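Websites for estate agents: speaker notes
Ladel spring meet-up, 15 minutes plus questions

1. Why one page per house
Start with Wadine — a lakeside house near Riihimäki with its own little site. Let the photos fill the screen before I say a word. They're gorgeous! 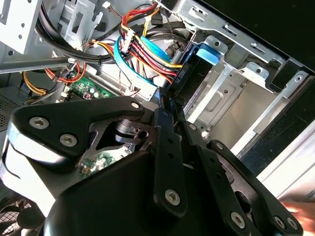 Vusidgate wrote in to ask whether buyers will really look at a separate page when the big portals already list everything. Good question, take it early. Portals get them in, the page keeps them reading.

2. Speed
Big pictures are lovely and slow. Wadine had 215 of them in August; we kept the best and the page flew.

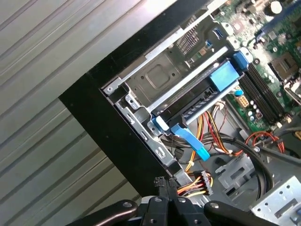 Floor plans go near the top, please! Buyers hunt for them. Then the nerdy bit (I love this bit): show the page code for a moment, then move on.

3. Phones
Ask for hands up. Try the enquiry form live, thumbs only.

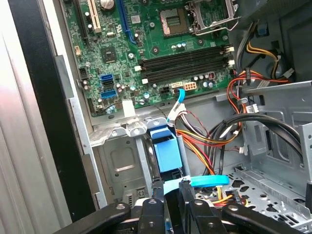

Open case, CPU socket empty

Keep the form to 6 boxes or fewer. Name and number first.

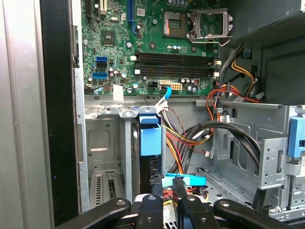 4. Questions
Have the Wadine page open, and the film ready with sound on.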